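Storage Hardware Maintenance
Handout 4: Removing, handling and checking drives and bare boards
Instructor: Kristóf Katona

Read this handout before the bench session. Bring it with you, along with the record sheet from Handout 3.

1. What we mean by a drive assembly

In this course a drive assembly is the hard disk together with whatever it is mounted in. That may be a carrier tray, a bracket or a pair of side rails. The disk has its own controller board. Some assemblies also have an adapter board between the disk and the backplane. When you fill in the record sheet, list the disk, the carrier and the adapter on separate lines, even if you take them out as one piece.

A carrier is a tray with a handle or tab at the end you pull. The other end has the connectors. On the Feltau carriers we use in this course, the handle has to be fully open before the tray will move. Carriers of different makes may look alike and still not fit the same bay. Do not push a carrier that stops short. Take it out, check the guide edges, and try again.

2. Static and handling

Put on the wrist strap and clip it to the grounding point before you open any bag. Keep it on until all the boards are back in bags or racks.

Hold a board by its long edges. Do not touch the gold contacts. If you do touch them, write it on the record sheet and clean them with a lint-free swab and isopropyl alcohol.

Hold a disk by its sides. Do not press on the lid. Do not stack disks on each other, with or without a carrier.

A disk that has been running must be left alone for 30 seconds after power is removed so that the platters can stop. Do not turn it or lift it during that time.

3. Removing the assembly

Check that the bay number matches the number on the work order. Pulling the wrong disk from a working array is the most common serious mistake in this job, and the array may not survive it.

Open the handle. Draw the tray out 2 inches and stop. Wait for the disk to spin down. Then support the underside with your other hand and bring it the rest of the way out.

If the tray binds, do not rock it from side to side. Push it back in until it seats and start again.

Put the assembly straight into the holding rack. Do not set it down on the bench on its connectors.

4. Racks and board holders

The holding rack keeps the assembly off the bench while you look it over. The board holders do the same job for bare circuit boards. They come in pairs, and each board goes into one pair.

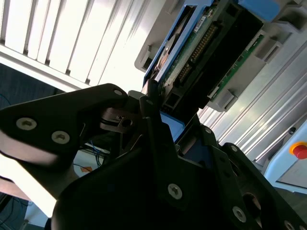
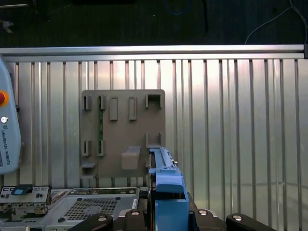

Before you use a holder, make sure the slot width suits the board. The Rantala holders in the lab take boards of standard thickness. Thicker boards go in the Vurkby clamp on the side bench. Lower the board into both slots at the same time and let it settle under its own weight. The long thin board in the second picture is standing on its edge in this way, with a bracket pair beside it still empty. Use an empty pair for the next board and never put two boards in one slot. If the board leans, one end is not down. Lift it out and put it in again.

Leave the holder where it is while there is a board in it. Slide the tools to you and keep the holder still.

5. Visual check

Use the lamp and the magnifier. Start at the connector end and work toward the other end.

Contacts: look for scratches, dark spots, lifted gold and dust.
Connector housing: look for cracks and for pins that sit lower than the others.
Small components: look for missing parts, chipped corners and discolored solder.
Label: copy the serial number by hand, then read it back to your partner.
Carrier: check the handle, the latch and the guide edges.

There are 11 lines on the inspection form. Fill in every line. If a line does not apply, write N/A. A blank line counts as not checked.

6. Putting it back

Do this in the reverse order. Slide the tray in with the handle open, and close the handle only when the tray has stopped moving. The handle does the last part of the travel and seats the connector. If it takes more force than usual, stop and call the instructor.

Run the Pretisen drive test from the lab workstation and print the result. Staple it to the inspection form.

For next time

Read the chapter on backplanes. Work in groups of 2. Each group hands in one record sheet, one inspection form and one printed test result. Sheets handed in without both names will be returned.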